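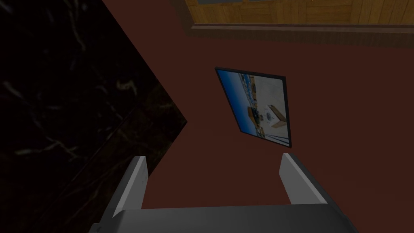
News > Local > Business

I spent most of an afternoon at the Trellport open day, and I'm still thinking about a robot that doesn't exist yet outside a computer. Let me back up a bit!

Trellport, if you've only ever driven past the sign, is the company in the old Isaksson building behind the bus depot. They write the software that teaches robot arms to move around in homes, and twice a year (well, that's the plan, they skipped January because of the heating) they open the doors and let the rest of us poke around. This time 86 people had signed up by the morning, and quite a few more simply walked in. The coffee ran out before I got any.

The main attraction was in the big room upstairs, where they had the simulator running on a wall screen. You look out from just behind the robot's gripper, with those two gray fingers sticking up in front of you, and past them there's a room made entirely by computer. The one on screen when I sat down had dark red-brown walls and a piece of black marble with white veins that I would happily have in my own kitchen. There was even a picture hanging on the wall, all blue and white. A boy next to me was sure it was a boat. His sister said house. They were still at it when I left.

Edvin Holmgren ran the demonstration, and he was very patient with us. He explained that they have 154 of these made-up rooms so far, and that the program can swap the colors, the stone and the furniture whenever it likes, so the robot doesn't get too used to one place. "If it only ever sees a white kitchen, it's lost the minute it comes to your house," he said. My kitchen is green, so I felt that one personally.

Then we got to drive. You use a small controller, much like the ones my nephews have, and you steer the arm toward whatever you want to pick up. I got two minutes like everybody else, and I spent nearly all of that pointing the thing at the wall. It is so much harder than it looks! You push forward and the whole room tips sideways, and by the time you've worked out which way is up somebody is tapping you on the shoulder. A girl of maybe ten went straight after me and set a bowl on a counter on her first try, and she got a round of applause for it, which she deserved.

Downstairs was quieter, but I liked it more than I expected to. Tyra Öberg had a real arm set up on a bench, a model they call Pritus, and she was letting people hand it things. It took a sponge and a paperback from me without any trouble. It didn't care for my car keys and dropped them twice. She said keys are awful, they slide around and change shape, and she wrote it down in a notebook, so I like to think I've made a contribution to science.

I asked her when one of these would be doing dishes in a regular apartment in town. She laughed and said she gets that one every time and she won't give a year. What she would say is that they start a trial this fall with the Norden senior apartments, with one arm in the shared kitchen and somebody from Trellport standing next to it the whole time. Residents will be able to vote on what it should learn first. The early favorite is opening jars, and I'd have put my hand up for that too.

The tour took roughly 20 minutes if you kept moving, and well over an hour if you stopped to ask questions like I did. It's all free, and kids are welcome upstairs and down. The next open day is planned for the fall, once the trial at Norden is under way, and you can put your name on the list at the front desk or call the office. Parking is tight, so take the bus if you can. And bring your own coffee.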